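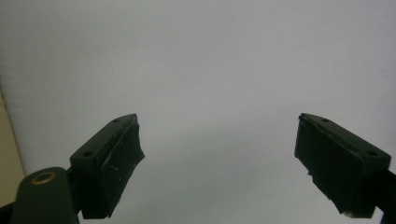
Green fingers, pale background.

Home | Heating | Plumbing | Notes | Contact

Bleeding and balancing the Brostdale radiators
24/07/2022, by Thodoris Michailidis

The upstairs circuit has been uneven since December. The back bedroom radiator was lukewarm at the bottom while the landing one was too hot to touch. I bled both first and got a little air from the bedroom and none from the landing, so air was not the main fault.

The pump is a Segers on setting 2. I left it there and worked on the lockshield valves instead. Starting point was all valves fully open, system cold, thermostatic heads removed. Fire the boiler, note the order in which the radiators warm, then close down the quickest ones.
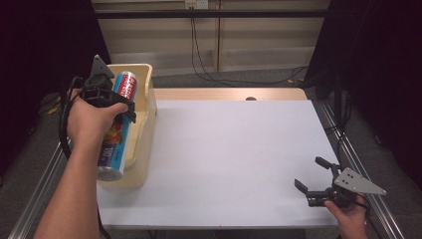
The landing lockshield ended up a quarter turn open. Any less and the valve whistled. The bedroom stayed fully open and now heats evenly from top to bottom.

Inhibitor was low, so I drained off enough water to add a bottle of Turalo through the towel rail. The gas meter read 2,968 when I finished. I will take another reading once the heating is back in regular use and compare it with last winter's.

The downstairs loop still needs doing. One valve there is seized and I have a replacement on order from Vodwood.

Recent posts
Freeing a stuck stopcock
Sizing an expansion vessel
Lagging pipes in the loft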